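October, late morning

The windows are DONE. I'm writing this with pruney fingers and my back is complaining about it, but I keep looking up from the page to look out, so I might as well put it all down while I'm pleased.

I've been saying since summer that I would do the big front window properly, inside and out, frame and sill and latch and all. What finally did it was Dušan Lukáč stopping by to return the stepladder. He stood there with his coffee, looked at the glass and said, very kindly, "Is it foggy out?" It was a perfectly clear morning! So yesterday after breakfast I got the bucket.

First the sill. I took everything off it: the jade plant, the two candle jars, the seed packets I never opened, a stack of Palport catalogs, and the blue bowl where all the keys go to be forgotten. I found the key to the old bike lock in there (the bike is long gone). The catalogs went straight into recycling. The jade plant got a shower and a turn, and I've put it over by the bookcase to see how it likes it. I don't think I'm going to put anything back. A bare white sill is such a restful thing, and I'd forgotten how deep it is. You could set a whole breakfast on it.

Then the frame. Black frames look so smart, and they show every speck of dust that ever lived. I did them with a damp cloth and one drop of the Clurna dish soap, then an old toothbrush in the corners, which was disgusting and extremely satisfying. The little white latch at the top had a ring of gray grime behind it. I got it with a cotton swab, standing on the second step and holding my breath. It took longer than the whole left side of the frame and I regret nothing.

The glass I did last. Lalit Pandey swears by vinegar and newspaper, and his windows are beautiful, so I tried it on the narrow side pane first. It squeaked wonderfully but left me with ink up to the elbows, and I went back to the squeegee for the big pane. Mine is the cheap Bemen one from the hardware store, with the rubber starting to go at one end. Top to bottom, wipe the blade, top to bottom again. I did the inside in one go and was so proud of it, and then of course I went outside and saw where all the dirt had been the whole time. Second bucket of water. Third bucket of water. I could have planted tomatoes in what came off that glass.

I timed it, because I wanted to know for next time: the inside took 30 minutes, and the outside took me right up to lunch. The sponge mop from Halás was a waste of effort and went back in the closet. It's all cloths and squeegee from here on.
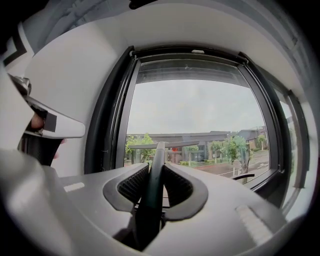
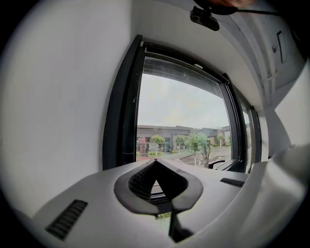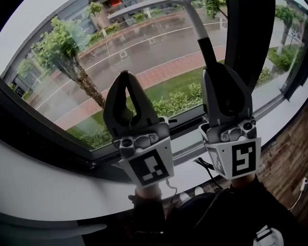 What I like best is how much more weather I get now. I used to glance out to see if I needed a coat, and now I sit down to it like a television program. Pale gray skies are my favorite, I've decided. Everything green gets greener under them, and the brick looks twice as red after a rain. I ate my soup standing up last night so I could watch the light go, and then I stayed there well after there was anything left to see.

It has made me greedy, naturally. The kitchen window is next, and that one has cooking grease on it, so I'll need hot water and a bit of nerve. I also want to wash the wall around the big window. I can see faint marks on it now that the frame is clean, which is how these things go with me. I start with one window and by the end of the week I'm on my knees scrubbing baseboards with a toothbrush.

No curtains. I went back and forth on this for 2 whole evenings. I had the linen ones half ordered in my head and now I can't bear to cover up an inch of it. Maybe a blind for the worst of the summer, one that rolls up out of sight. I'll ask Dušan what he has in his front room.

Need: new squeegee rubber, cotton swabs, white vinegar (Lalit will be smug). Also must call him back about the ladder hooks. Soup left over for tonight.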